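Emmanuel Kombo has heard most of the promises made for the folded towel, and he doesn't buy many of them. "People say a bathroom feels bigger when the cloth is put away," he told me. "Bigger than what?"
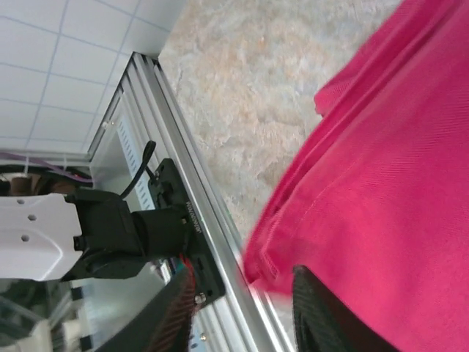 Claire Votier

Kombo ran the linen room at Brirkska, a guesthouse with 28 beds, and he still talks like a man guarding a shelf. I asked about storage baskets. The salmon-pink plastic kind, with holes in the sides, gets his grudging approval. "Holes are fine. But a basket against the wall is where towels go to be forgotten."

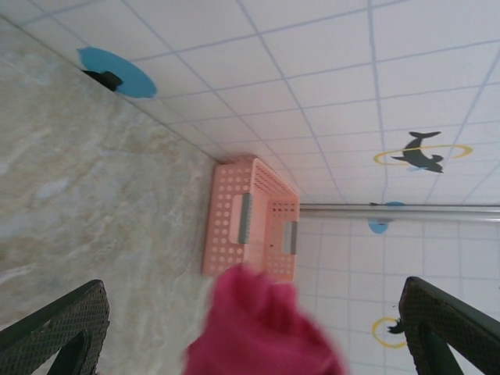 He feels the same about dolphin stickers on white tile. "Cheerful, sure. Do they make a kid hang up a towel? Show me the kid."

What about folding in thirds, which the Kuipers housekeeping course swears by?

"I did the course. It's a fold. In half works too."

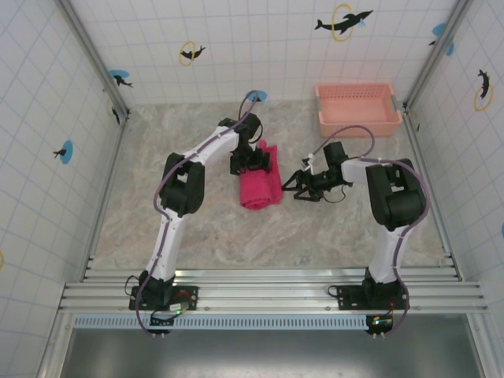
Last updated: February 26, 2019

I pushed him on color, as pinkish-red towels have their fans. Kombo shrugged. "They say red hides stains. It hides some. Then you wash it with the white ones and you've got a new problem."

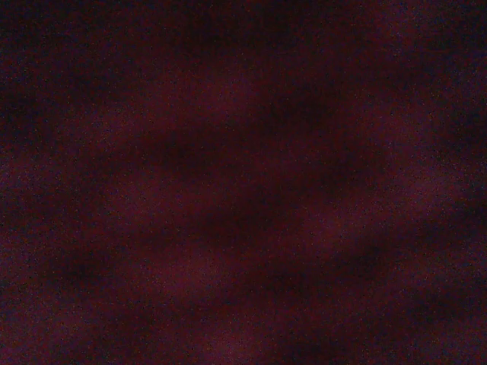

And he has no patience for softeners. "Three rinses and the thing still won't dry your hands. I quit using it in December."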